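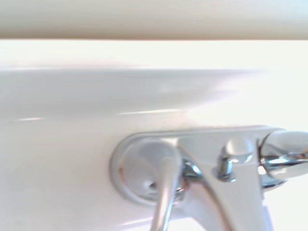 The fault that stopped the bathroom project at Clindisia for most of September began with an arm that believed it was higher than it was. It had a bottle to put back on a washstand, it came down toward the back of the counter, and it continued to come down after it had arrived. What was in its way was the faucet. Anyone who has tried to judge a distance against polished chrome will have some sympathy. From the wrist, the spout is one broad bright highlight with darker gray and blue reflections under it, and the porcelain on the sunny side is so bright that it almost disappears. The software was asked to find an edge in this, and it found one in the wrong place.

Nobody was hurt. I write it early so that the reader does not wait for it. A soap bottle fell on the floor, the washstand moved on its platform, and the spout was left with a small bend that you feel better with a finger than you see with the eye. But a person had been standing close to the washstand shortly before, and this is why a bent spout became the subject of a long report, and why I took the train to Nallden to read it.

Clindisia is a small company. It develops what it calls bathroom assistance, for people who live alone and can no longer easily bend, reach or hold small things. The idea is modest. The arm does not wash anybody. It moves jars and bottles, brings the thing that is asked for to the front of the counter and later puts it back. Most of us do this many times every day without a thought, and for a person with bad hands it can be the reason for moving out of the home.

The work is done in a test room rented from Skjelbred, a workshop on the edge of the town that otherwise builds fittings for clinics. Skjelbred put in the washstand, the door and the tiled floor, and it is a good imitation of an ordinary bathroom, with the same poor habits as an ordinary bathroom: too little space and too much reflection.

The course of events is now well known, as everything was logged. The run began shortly before four in the afternoon. It was number 113 in a series where the arm had to lift an object, hold it over the counter and return it to its place at the back, near the wall. The runs before it had gone without remark. The lamp in the room had been turned a little after lunch, to make the pictures brighter, and this was not written down anywhere until the investigation asked for it.

At the moment of approach, the height estimate jumped. The report explains this in careful language, and I will try to do it in simple words. The camera at the wrist looks for the line where the counter meets the wall, and it uses this line to correct the arm's idea of where the surface is. That afternoon it took a long reflection in the glaze for the line. The reflection was straight enough, it ran in nearly the right direction, and it had better contrast than the true line. The correction was therefore made with great confidence. The arm was told that the counter lay 30 millimeters lower than it did.
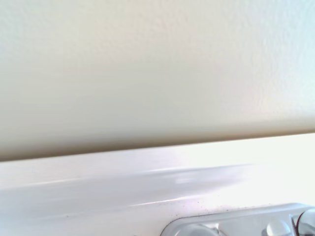 A wrong estimate should be harmless. Every engineer I talked with at Clindisia said this in one form or another, and they are right. A camera may be mistaken. For this reason there is a second protection, a limit on how hard the arm is allowed to push, and when the limit is passed the arm must stop and wait for a person. This protection was active on the afternoon in question. It had also been changed.

The change was made in the spring. The arm had been stopping too often. It stopped when a jar touched its neighbor, it stopped when a rubber cap stuck to the counter, and once it stopped with no cause that could be found. Each stop cost time, and someone had to walk in and reset the system. So the limit was raised for one task, the opening of a tight lid, where a stronger push was really needed. The higher value was saved in a settings file that all tasks read from. After that it applied to everything, also to the gentle work of putting back a bottle.

I find this the most instructive part of the whole report. There was no single foolish decision. Raising the limit for the lid was reasonable, and it was discussed and approved. Keeping common settings in a common file is also reasonable, and it prevents other errors. The two came together in a file that was opened often but read seldom.

When the gripper met the faucet, the arm pushed. It was slow, as the speed limit worked the whole time, and the log shows the force rising in an even line, like a person leaning on a door. The higher limit would in the end have stopped it. Before that happened the washstand gave way. It was held to its wooden platform by a clamp, and the clamp was not tight enough for a load in this direction. The cabinet turned a little and the counter went with it. The force dropped suddenly, and the arm took the drop as a sign that all was well and went on with its path.

Here the third protection should come in, and it is the one I have thought most about. The room is watched by a monitor called Stirnier. It compares what the arm intends with what the arm does, and it cuts the power if the two are too different for too long. During that afternoon Stirnier saw no difference. The arm was exactly where it wanted to be. It was the furniture that had moved, and Stirnier does not know about furniture.

The power was cut by hand. The operator sat outside the marked area, heard the bottle hit the tiles, and pressed the button. She - the report gives no name, and I have not asked for it - had been inside the area a short time earlier to set out the objects. The routine then was that the arm could be started as soon as the operator had stepped back over the line. The routine said nothing about how far back, or about how long to wait.

After this the company did something that I can only respect. It stopped all work with the arm, told its partners the same evening, and repeated the event. The last one was not simple. The fault came only with the lamp in a certain position, and for the first days the team could not bring it back. They put the lamp where they thought it had been, and the arm behaved perfectly, which is an unpleasant thing to see when you know what it has done. In the end they noticed a mark in the ceiling rail. With the lamp moved to the mark, and a foam block in place of the faucet, the wrong line was found again at once.

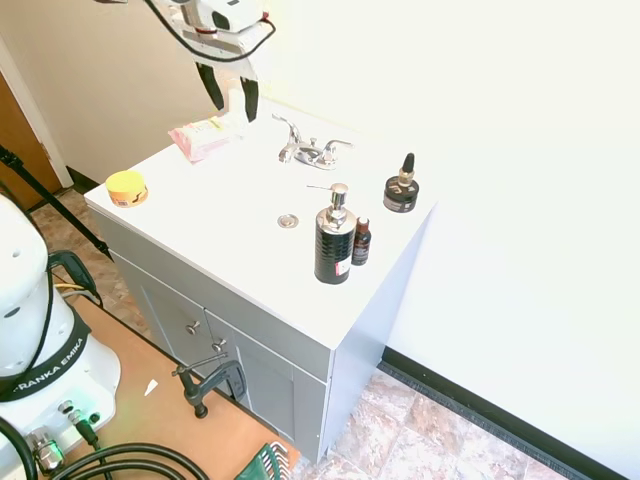

The measures that followed are of different weight. The force limit is now set separately for each task, and a task without its own limit cannot be started. The correction from the camera is no longer allowed to move the surface by more than a few millimeters at a time, and a larger jump makes the arm lift and look again from another side. A sudden loss of force now counts as a fault in itself. The clamp is checked in the morning and after each break, with a paint mark on the screw to make any turning visible. And the operator has a switch at the chair that must be held down for the arm to move at all when the door to the room is open.

The lamp has been fixed in its position. I asked if this was wise. A home has windows and the sun does not stay at a mark in a rail. The answer was that the lamp is fixed for the safety tests, so that they can be compared, and that another series is planned with the light changing during the work. I was also told that the second series will be much longer, up to 3000 runs, and that nobody will stand in the room for any of them.

There are things the report does not settle. It does not say who should own the common settings file. It recommends that Stirnier should get some knowledge of the objects around the arm, but this is a large piece of work, and at my visit it had not been started. It also says little about the stops in the spring. To me these belong to the story. A protection that interrupts people too often will sooner or later be adjusted by those people, and I believe most of us have at home a smoke alarm without its battery.

I was allowed to watch a run before I left. It took a good while to begin. The operator read a list aloud, pulled at the cabinet with both hands, looked at the paint mark, went to her chair and waited 30 seconds by the clock on the wall. Then the arm came down, slowly, toward the back of the counter. It stopped above the surface, lifted, turned its wrist a little and looked again. I asked if something was wrong. No, she said, it does that now on nearly every run, and they have been asked by the management if it could be made to do it less.

Home | Features | Machines | Health | Archive | Subscribe

30 shares | 4 comments

Related
When the hospital cart takes the wrong elevator
What a force limit can and cannot do
Living with a lifting aid: readers write
The trouble with shiny kitchens
A short guide to reading an incident report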